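3.2 Short codes and the people who read them

We now come to the part of the study we enjoyed most. Shops and small depots have always had their own private alphabets, and these turn out to be wonderfully varied. In the Gitley stockroom a single letter stood for a delivery round. At Kimetti the same letter stood for a shelf height, and at Naseri it marked the week in which goods had come in. Staff who moved between sites in May had to learn a new meaning for a sign they already knew, and most did so within 21 shifts!

We asked each site to keep its own codes and simply added a reading task at the end of the day. Workers saw 100 cards, each with one handwritten mark, and said aloud where the item should go. Single letters were read faster than words at all three sites (Figure 4).

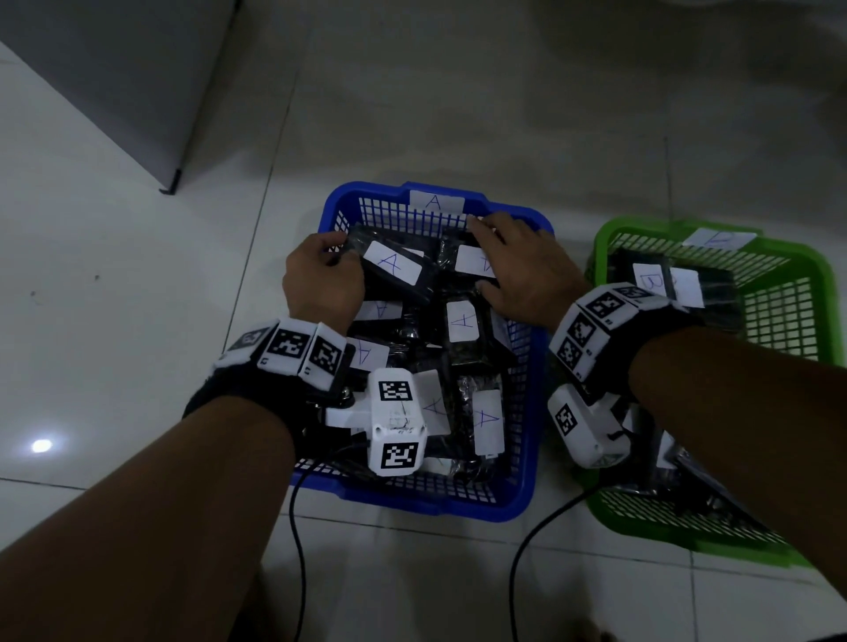 Meter

Figure 4. A single-letter code in use, written by hand on a basket label and on the stickers of the packages inside.

The gap was widest for letters made of straight strokes. A, H and T held up beautifully even when written in a hurry, while G and Q were often mistaken for each other (and, in nine cases, for the number 6). Colour of ink made no clear difference. Pen width did, and a broad tip helped older readers most of all.

What delighted us was how firmly people defended their own system. Of the 400 written comments, very few asked for a printed code, and many gave careful advice on how a letter ought to be drawn. We return to these comments in Section 5, where we compare them with the rules that each site had set down on paper.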